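Equipment Review: Vachon Cell Setup Kit for Small Robot Arms
Reviewed by the Skemby Automation Workshop

The Vachon Cell Setup Kit is sold to training centers and small shops that need to bring a single robot arm into service and keep it accurate afterward. It consists of a base leveling plate, a set of joint alignment pins, a torque driver, a cable dressing pack and a license for Tevent, the cell layout and simulation program. The workshop purchased one kit in December and has used it on a bench cell with a two-fingered gripper.

The leveling plate is the strongest part of the package. It bolts to the bench at four points, and each corner has a fine adjusting screw with a lock nut. Our first setup took most of a morning. The second, after the arm had been removed for a new base gasket, took 80 minutes including cable work. The plate has held its level since then – we check it every Monday with the gauge supplied.

The alignment pins are well made but poorly labeled. Two of them differ in length by very little, and the markings are on the end that goes into the joint. We have put colored tape on ours. The torque driver covers the range needed for the wrist and gripper mounting screws, although it is too short to reach the rear screws at the base without an extension. An extension should be in the box at this price.

The maintenance booklet asks for an inspection of the gripper linkage every 100 hours of running and fresh grease at 700. These intervals suit our use. The pages on replacing finger pads are clear and can be followed by a trainee. The pages on backlash are too brief, and we had to write to Vachon for the permitted values. A reply came within 10 days.

Tevent deserves separate comment. It allows the operator to place the arm, work surface and blocks in a virtual room and try out poses before the real cell is powered. Setting the base position and the gripper offset is a matter of filling in two short forms.

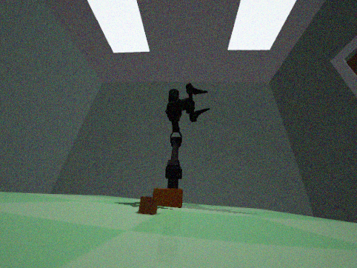 Rendering quality at the default setting is modest, and raising it slows an older computer considerably. For reach checks the default is sufficient. A more serious complaint is that joint limits entered in Tevent are not carried over to the Zevent controller and must be typed in again by hand. We recommend that a second person read the values back before the drives are enabled.

The kit is recommended for sites that expect to move or service an arm several times a year. A shop with one fixed cell could buy the leveling plate alone, which Vachon also sells as a separate item. Replacement lock nuts are ordered by the pack.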